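Home | Forums | Members | Search | Log in

Kurnbridge Tenants' Forum – Shared Rooms and Bookings
Started by Hadi Boutros, December

Hadi Boutros wrote:
Members are advised that the booking rules for the Wegener Room are under review. At present a household may hold 2 bookings per month. The office proposes that unused bookings be released to the waiting list at 7 p.m. the evening before. Comments are invited in this thread.

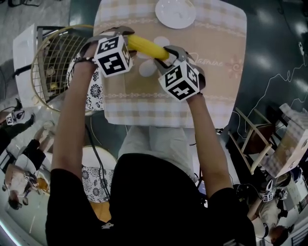 A square table with its tablecloth, and a yellow object shaped like a toy banana.

Mirta Fuentealba wrote:
I support the release of unused bookings. I do not support the hour. Residents who work late shifts cannot respond to a notice at 7 p.m., and the room will go to the same few households each time. Noon would be fairer.

Henrik Weidemann wrote:
I must disagree with Ms. Fuentealba. A noon deadline would penalize those who cancel on account of illness. The present proposal is reasonable and should be adopted as written.
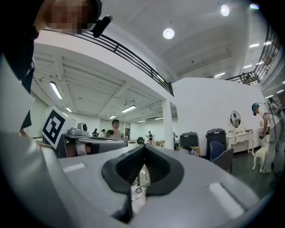

Sabine Ruppert wrote:
The question of deposits remains open. Under rule 2 the deposit is returned once the room has been inspected, yet the rule does not state what is inspected. The inspection sheet should list the floor by name. A patterned floor can hide small marks, and any dispute will then turn on one person's word against another's.

Hadi Boutros wrote:
Ms. Ruppert's point is noted and will be added to the draft – the deadline remains under discussion.

Comments (2)

Keir Purves: Please confirm whether reference 3278 is still the correct one for deposit refunds.

Mirta Fuentealba: It was correct on my last receipt.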